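Keeping a small kitchen sane (my fall clear-out notes)

Every October I go through the kitchen before the baking season swallows me whole, and this year I wrote things down as I went. So, in no order at all...

Spice jars first. I pulled out every one and sniffed it. If paprika smells like dust it tastes like dust, and mine did. I now put a strip of masking tape on the lid with the month I opened it. The tape peels off clean if you warm it with the hair dryer for a bit.

For the burnt ring on the bottom of my soup pot I used baking soda and a splash of water, left it overnight, and went at it with a wooden spoon in the morning. It took two rounds — the second one got the brown right off and I was so pleased I did the frying pan too!

My flour lives in a Sostard bin that holds way more than I need, so I keep a 200 gram scoop in there and stop weighing for everyday pancakes. (For bread I still weigh. 700 grams of flour for my usual two loaves, and I've been sorry every time I guessed.)

Drawers! Mine stick when the weather turns damp. Rub a plain candle stub along the wooden runners and they glide again until December or so, then I do it over.

Toy kitchens need a clear-out as well, and I do ours the same afternoon. Plastic food gets a bath in warm soapy water in the real sink, then dries on a towel. Metal play pots can be washed with the ordinary dishes, but dry them right away or they spot. A white counter comes up nicely with a damp cloth and a dab of dish soap.

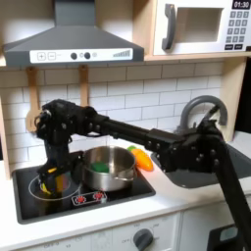
Yellow pieces in both, over the burner in the upper one and in the pot in the lower.
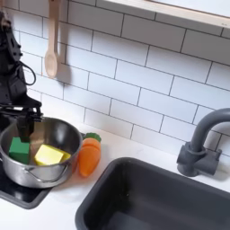 Anything spongy I squeeze out hard and stand on its end by the window, and it goes back in the basket the next day. Felt food I only spot clean, after one sad fried egg.

Last thing, the dish towels. Mine had gone stiff and stopped soaking anything up, so I ran them hot with a cup of white vinegar and no softener. Big difference. I'm doing the oven mitts next, if I can find the left one.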